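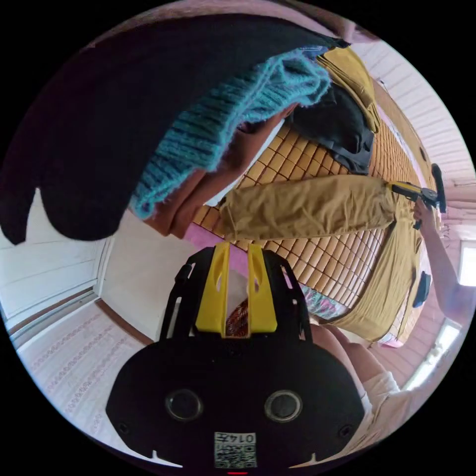 Lucienne Sabatier has spent most of her working year on laundry. She runs home collection at Cidivier, which records people doing chores with hand-held grippers so that a learning system can copy them. A typical session has khaki trousers laid out on a woven mat, a gripper in each hand and a heap of clothes still to go. "Trousers are slow," she says. "The legs drift apart and you have to go back for them."

Her group has 1163 folding examples so far, from eight homes. She throws out very few. "If someone drops a sleeve and picks it up again, I keep it – the system has to see that too." 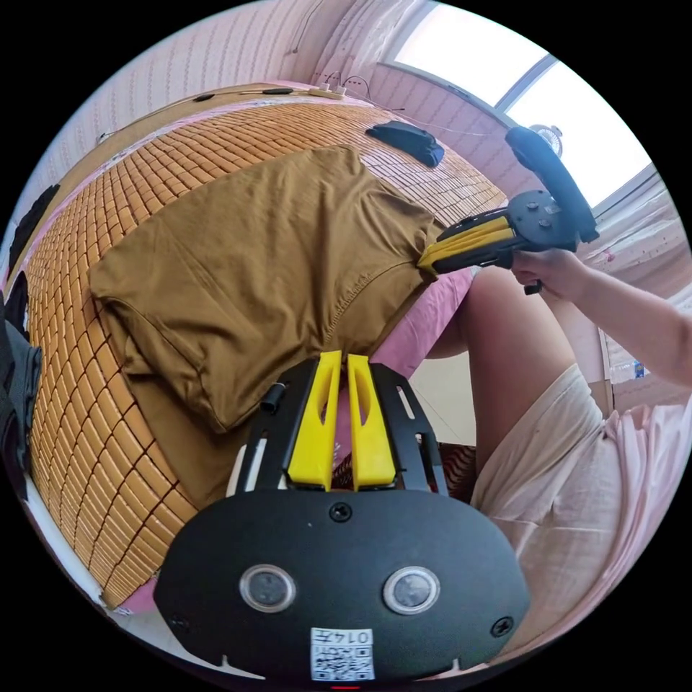

Interview by the Condori staff
2018-10-08

T-shirts came first, and Sabatier still uses them to train new people. They hold the shirt by one edge and practice until the grip feels normal, usually after roughly three hours. "Everybody squeezes too hard at the start," she says.

She asks people to work where they would fold at home, on a bed or on the floor. An earlier project, Sorken, used one table for everything, and she didn't like the results. "It learned the table," she says. Towels are next, in December.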